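The coffee table and everything on it

When Thérèse Gauthier's daughter moved out last March, the living room was meant to get easier to keep. One person fewer, one bag fewer by the door. It went the other way. The coffee table, a low one she and her husband Gordon bought when they came to Pradthorpe, filled up within a week and has hardly been clear since.

"I put the shopping down to answer the phone and there it stays," she says. "Gordon puts his things down because mine are there already."

Most of us have a surface like it. In a small flat it tends to be the kitchen worktop. In a house with a hall it is the bottom stair. In a living room it is nearly always the coffee table, at hand height from the sofa and on the way to everything else.
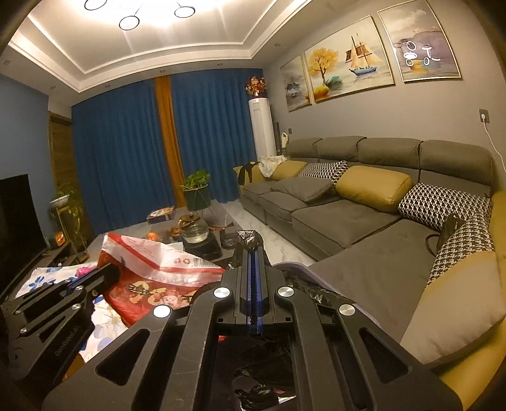

Words: Yvette Ouellet
Home and Garden, Pradthorpe

Carrier bags are usually the start of it. There's a red-and-white one with a cartoon figure on it and a black one further over, and between them they take up a good part of the table. Bags are awkward because they are both a thing to put away and a thing to put things in. Thérèse keeps them for the bins. She used to have 16 of them stuffed inside another one under the sink, until Gordon took the lot out and folded them.

Diane Lavoie has been sorting out other people's living rooms for a living for 520 jobs now, by her own diary. She starts with the bags every time. Empty them, fold them and take them to the kitchen before touching anything else. Then lift whatever is glass, such as the jar with the brown lid, and find it a shelf. Flat boxes go next. If a box has something in it that belongs in the room, it can stand upright beside the television. If it doesn't, it leaves with the bags.

She doesn't believe in trays. "A tray is another table," she says. "You end up clearing two."

Throws and blankets are a separate question. The Gauthiers have a white one with blue and pink flowers, and Thérèse won't hear of it going in a cupboard. Diane's advice is to fold it in 3 lengthways and lay it over one arm of the sofa, where it can still be reached in the evening.

The rest of the room needs very little. Deep blue curtains down to the floor, with a mustard-orange panel hanging between them, give the far wall all the colour it wants, and the plants are up on stands, out of the way of feet and the hoover. Thérèse chose the orange and copper blossoms on top of the air conditioner to go with the curtain panel. They get dusted when she remembers.

Colleen Cloutier, who runs the Fraser furniture shop in the precinct, says customers often come in asking for a bigger coffee table when the old one is full. She sells them one if they insist. She would sooner they took a side table with a drawer, and last year she got through a whole delivery of those.

Gordon has been pricing a drawer unit too, but has not got any further than measuring the wall. For the time being they clear the table after supper, he does the bags and she does the rest, and it takes less time than the weather forecast.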